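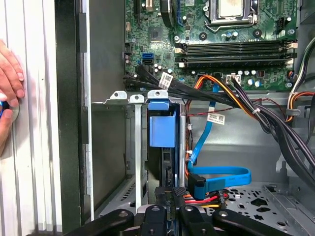 Some weeks ago I promised to write down the rules we use at our bench in Tosberg when a person and a robot arm work in the same computer case. English is my second language, please be patient. Thread.

First, the rule we argued over most: one hand, one gripper, one task. If the person steadies the case, the person does only this. No picking up a screw "because I am already there."

The holding hand stays on the outer wall or the side panel. It does not go over the drive bay while the gripper is near the drive. We wrote "flat fingers, thumb outside." It sounds childish, but everybody remembers it.

Before the arm may move, the one who holds says "holding" and the one at the screen says "moving." Two words, always in this order. If you hear only one of them, nothing moves.

Cables. Our old sheet said "clear the cables." This is a bad rule. In a used desktop you cannot clear them, they go everywhere. The new text says: know which cable crosses the path of the gripper, and say it aloud.

The flat data cables worry me more than the thick bundles. They make a wide loop and it is easy to put a finger of the gripper through the loop. A thick bundle you notice. A loop you notice when the connector is already bent.

Our order for a drive is: data connector, then power connector, then caddy, then drive. A person may do the connectors by hand. The gripper never pulls on a drive that still has a connector in it. No exceptions for old machines that go to recycling anyway.

Speed. Inside the case we limit the arm to 5 percent of its full speed. Visitors find it boring. Outside the case it may go faster, but only when all hands are away from the table.

The stop button belongs to the person at the screen, and the holding person has a second one under the foot. We had a long discussion with our colleagues from Vumia, who use one button only. I respect them, but I keep my two.

Labels: do not remove barcode labels from cables or drives, even if they hang in the way. Fold them back. In December we lost the history of a whole shelf because somebody wanted to be tidy.

Write down every touch which was not planned. Also the soft ones. Our Brekke log has 964 lines now and most of them are very boring, like "finger touched metal wall, no mark." I read them all again before I changed the cable rule.

The full sheet has 2 pages and it hangs at the bench. The people at Pestongate asked for a copy and I sent it with one remark: please change the order of the steps if your cases are different, but leave the two words as they are.

Next I want to write about loose screws and who is allowed to look for them. We still do not agree on this one.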